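Robot Cell Practice, Handout 2: Working Safely Around the Arm
Simin Safavi, Flakgate Technical Program

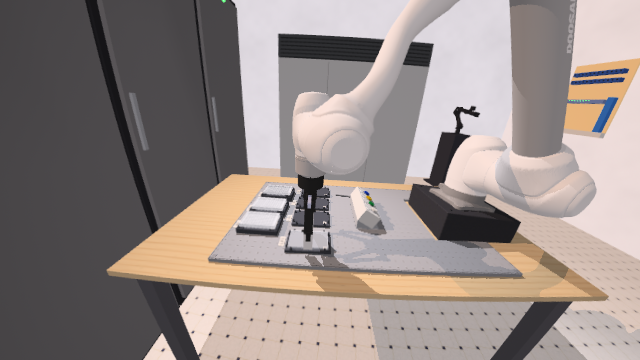
Reading time: 2 min

Welcome back! Today we get to the part of the course I like best, where the rules stop being paper and start shaping how a cell is laid out. Our simulated cell has an arm on a table, a plate of trays and a box with three buttons in blue, yellow and green. Keep it in mind as you read.

Start with reach. Look at how far the gripper sits from the base, then think about everywhere else the arm could swing. Your keep-out zone covers that whole space - plus the gripper, plus whatever the gripper is holding. People forget the last one all the time.

Next, buttons. Color is a hint and never a label. Before you touch a control, find its name and function in the cell sheet, and write down which stop takes priority. Do this in simulation too, so the habit is there when you walk up to real hardware.

Then trays. Fix their positions, name them, and use the same names in your program and your notes. The Brimo exercise has 11 named points, and I want to see every one of them in your sheet.

House rules for the lab:
Run each new path in simulation first, start to finish.
First run on hardware is at reduced speed, one person at the stop.
Nobody reaches over the plate while the drives are on.
Change one thing at a time and log it.

For next week, draw the keep-out zone for the Kpodo layout from above and from the side. Bring it to room 354. Rough sketches are welcome - we'll have great fun picking them apart!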